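How to Wash Stuffed Toys at Home Without Spoiling Them

By Kulap Jaidee

My two children have many stuffed toys, and for years I was afraid to wash them. My mother-in-law, Wanpen Bunnag, repaired dolls and soft toys in her shop in Drondgate, and she taught me the method I write here. It is slow, but I lost only one toy with it, and that one was filled with straw.

What you need

A basin or a clean sink
Mild liquid soap, the kind for wool or baby clothes
An old pillowcase with a zipper, or a mesh bag
Two thick towels
A soft toothbrush
A pet brush or a wide comb
Needle and strong thread

Step 1. Read the label and feel the filling

Look for the label in the side seam or under the tail. If it says "surface wash only", please believe it and go to the last part of this page. If there is no label, press the toy with your fingers. Polyester filling is springy and comes back. Small beads move under the fingers, and they can go in water if the seams are strong. Straw, sawdust and old foam should stay dry. Also any toy with a music box or battery stays dry, unless you can open the seam and take the box out.

Step 2. Check the seams and the small parts

Do this on a table with good light. Open the folds of the fabric, especially under the arms and at the neck, where the dirt likes to hide. Pull gently on eyes, noses, ribbons and everything made of felt. Felt parts are often only glued, and warm water can make the glue weak. Close every small hole with a few stitches before washing. A hole as small as a pea can let out a lot of filling.

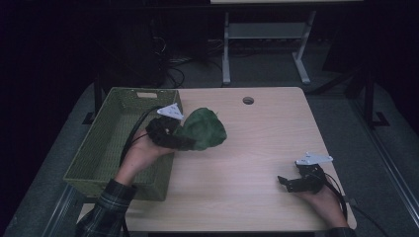
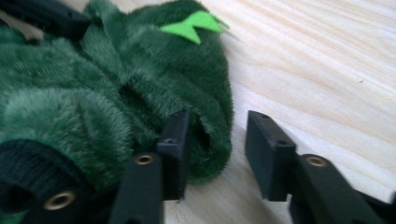
Step 3. Test the color

Dark green, red and navy are the colors which give me the most trouble. Wet a white cloth with soapy water and press it for one minute on a place that is not seen. If the cloth takes color, wash this toy alone and only in cold water. Test bright felt separately from the fur, as it can be dyed in another way.

Step 4. Wash

By hand: fill the basin with cool water and put in one small spoon of soap for each toy. Push the toy under the water and squeeze it softly for five minutes. Do not rub the fur and do not twist. Use the toothbrush for stains. Change the water until it stays clear.

By machine: only for strong toys with polyester filling. Put the toy in the pillowcase, close it, and choose the gentle program with cold water and a spin of 600 or less. My old Patwood machine calls this program "Delicate", yours may have another name.

Step 5. Dry

Roll the toy in a towel and press with your hands, then do the same with the second towel. After this, lay it on a rack near an open window and turn it every few hours. A big toy can need 21 hours or more. The outside feels dry much earlier than the inside, so press deep in the belly before you give it back to the child. Do not use the hot dryer for long fur, the ends of the fibers melt and become hard.

Step 6. Brush

When the fur is a little damp, brush it in the direction it grows. Brush again when it is fully dry. Go around glued parts with your fingers only.

For toys that cannot get wet

Put the toy in a bag with three spoons of baking soda, shake it, and leave it for one night. Then take off the powder with a vacuum cleaner on low power, with a thin stocking over the tube.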